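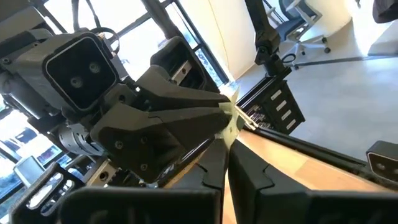 Off-hire

Off-hire is the moment a hired machine stops costing you money, and also the word for the phone call or message that makes it happen. You'll hear it as a noun ("have we got an off-hire for that?"), as a verb ("off-hire the dumper") and, in the yard where I started, as a sort of general insult for anything that had gone missing. I've worked on both sides of the counter, so expect me to grumble in both directions.

See also: On-hire, Cross-hire, Damage waiver, Minimum hire period.

How it works

A hire starts when the kit is delivered or picked up, and the charge then runs by the day or the week until the customer tells the hire company they've finished. At that point the desk gives them an off-hire number. Write it down! It is the only thing you'll have in your hand if an invoice turns up three weeks later for a breaker you were sure had gone back.

The bit that catches people is that off-hire and collection are two separate events. On most terms I've seen, the rental charge stops when the number is issued, but looking after the machine is still the customer's job until the lorry has been. So a roller can be off-hired at 4 pm, sit by the gate for two nights and get pinched, and the site still ends up paying for it. I had this argument at least once a month when I was on the desk at Tultel in Kikport and I never once enjoyed it.

Some firms do it differently and keep charging until the kit is physically back. Read the terms, and if they're printed in pale grey on the back of the delivery note, ask for a proper copy.
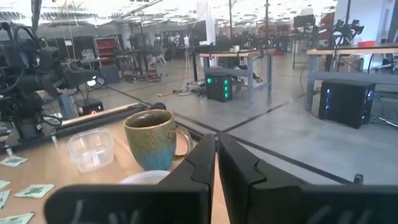

Mug with a speckled glaze, olive green and brown over teal.

The off-hire number

Most numbers are just a running count from the desk's software. We used a system called Grikar, and the only one I can still recite is 1753, a tower light that had been off-hired twice under two different names and collected from neither address. (It was on a job out at Tang, lit up, working beautifully.)

A decent record will have the number, the time of the call, who rang, who answered, and where exactly the machine has been left. "On site" isn't a location. "Behind the blue cabins, key with the gateman" is. If you can, put the fleet number in as well, because a big job may have several of the same mini digger and the driver will simply take the nearest.

Cut-off times

Many depots have a daily cut-off, often in the morning, and anything rung in after it counts as another day. Ours was 10 am. I thought it was mean when I was a customer and perfectly reasonable when I was the one booking the lorries, so make of that what you will.

Weekly rates muddy things further. With some companies a week is five days and the weekend comes free, with others it is seven, and a machine kept one day into a second week may be charged at the daily rate or for the whole week again. I once saw a bill go up by £400 over a single afternoon that way.
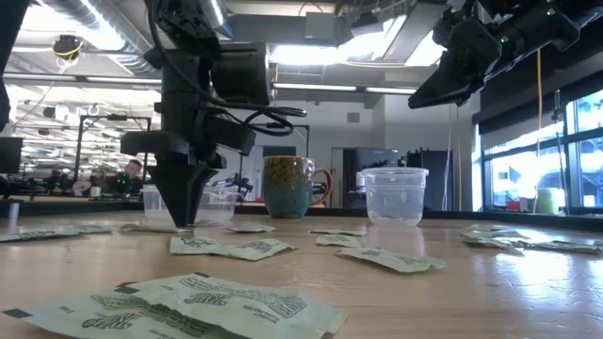

The mug on a light wooden table, with two black robotic arms above.

Common disputes

Missing accessories are the big one. The generator comes back, the lead doesn't, and the customer swears it was never sent. Fuel is next, then mud. Cleaning charges at our place started at £50 and I can tell you that a hose and ten minutes on site would have saved most of them.

Then there's the forgotten hire, where a machine is parked in a corner after the gang moves on and the weeks tick by. Jacinto Cuautle, who ran plant for a groundworks outfit I did a lot of business with, kept a whiteboard by the canteen door with every hired item on it and rubbed each one out only when he had the number. He had fewer queries than any other account I looked after, and I've copied his board on every job since.

Related terms

Standing time: a reduced charge agreed for a machine that has to stay on site but can't be used, usually for weather. It has to be agreed beforehand, and it isn't an off-hire.

Exchange: a faulty machine swapped for a working one. The original hire carries on under the same contract, so don't off-hire the broken one as well or you'll confuse everybody, me included.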